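Foltimon Club Practice Kit (with simulator download)

Hi, Rosario Costa here! I coach the robot club at Kurstead and I put this kit together after our June meet, when my kids kept asking for something to practice on at home.

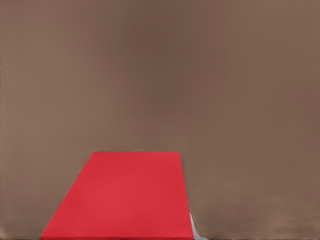

You get 14 printed task cards, a parts bag and a code for the simulator, which runs fine on our old club laptops (8 GB of memory is plenty). Start with the push tasks, they're my favorite!

Fits Tronon and Bailly starter arms.
Kit weight: 420 g
Price: $100 per team, shipping included

Batteries are sold separately. Email me for a spare parts bag.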